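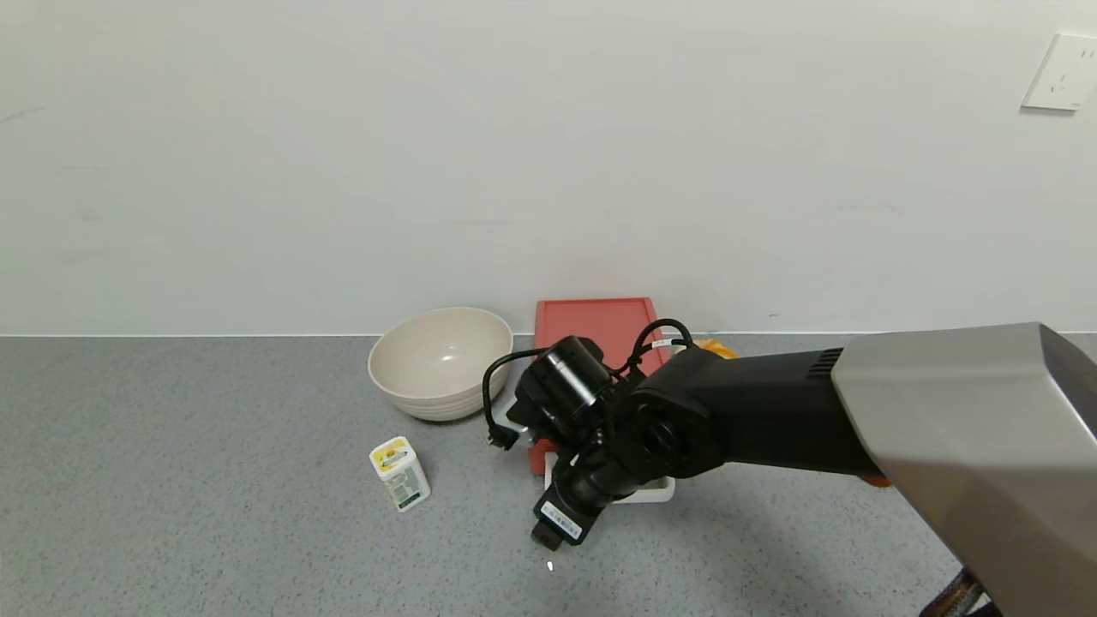 Chapter 3
Showing the Robot What You Mean

What you'll need before starting: the joint and gripper basics from Chapter 2. If you skipped the part on wrist rotation go back, it matters here.

In this chapter
Kinesthetic teaching (hands on the arm)
Teleoperation (hands on something else)
What gets recorded, and what doesn't
Picking a first task
Cleaning up a bad demonstration

3.1 Why show at all

Say you want an arm to pick up a small container from a kitchen counter and put it in a bowl. You could write it out. Move to this point, lower, close, lift, move, open. Works fine until someone slides the bowl over by the width of a hand. Then you write it again. And again.

Do-yoon Do spent most of a January doing exactly this at the Vimescombe lab. Long scripts, lots of numbers. Yi-an Wi took hold of the controller one Saturday and did the same job by remote while the recorder ran. More than 15 passes before lunch, bowl in a new spot each time. Those passes became the first training set for the project they called Loltano, and we use it through the rest of the book.

The idea is simple. A person does the task through the robot. The robot keeps a record. Later a program learns from the record.

Key terms: demonstration, demonstrator, episode, replay, policy. Definitions at the end of the chapter, but you will want "episode" now: one complete try at the task, start to finish, good or bad.

3.2 Two ways in

By hand. Put the arm in a mode where it holds up its own weight but lets you push it. Grab it near the wrist, walk it through the motion. Quick to learn. You feel it when the arm runs into something. Trouble is your own hands and sleeves end up in the camera view, and the robot won't have your sleeves later on.

By remote. You move a controller, a pair of handles, or a smaller copy of the arm, and the real one follows. Camera view stays clear of you. Slower at first. Depth is hard to judge, and most beginners come down too early or too far to one side. Give it a few sessions.

Some groups mix them: hand guiding for rough positions, remote for the recorded run. Bok-nam Ha's group does it this way with the Okis controller and it saves them alot of time on setup.

3.3 Watch the wrist

Look at any arm working over a counter and see how much of the counter it hides. The wrist is bulky. Cables loop out from it. Things behind the forearm drop out of view, sometimes right when you need them. A board or a tray that was in plain sight a second ago may show only a corner.

So before recording, run the motion once and check the camera view. Can you see the object at the moment of the grasp? Can you see where it's going? If not, change the approach or the layout. Come in from the other side. Move the target out from under the arm's path. Check cable slack too, at both ends of the motion. A loop that hangs free at rest can pull tight when the wrist turns.

3.4 What the record holds

Usually: joint positions, gripper opening, camera images, time stamps. Sometimes force. Never your reasons. If you paused because the phone rang, the record has a pause in it and the learner may well copy the pause. Martti Halonen calls these "coffee stops" and cuts them by hand, see Section 3.6.

Try this
Work in pairs, one driving, one watching the camera view only.
1. Choose one object and one target. Leave other things on the counter, don't clear it.
2. Record 3 episodes without moving anything.
3. Move the target. Record 3 more.
4. Swap jobs and repeat.
5. Play back all of them. Mark every moment where the object is hidden by the arm.

Keep teh recordings, you'll need them for the Tak exercise in Section 3.5. Na-rae Seo's notes on naming files are in Appendix 2.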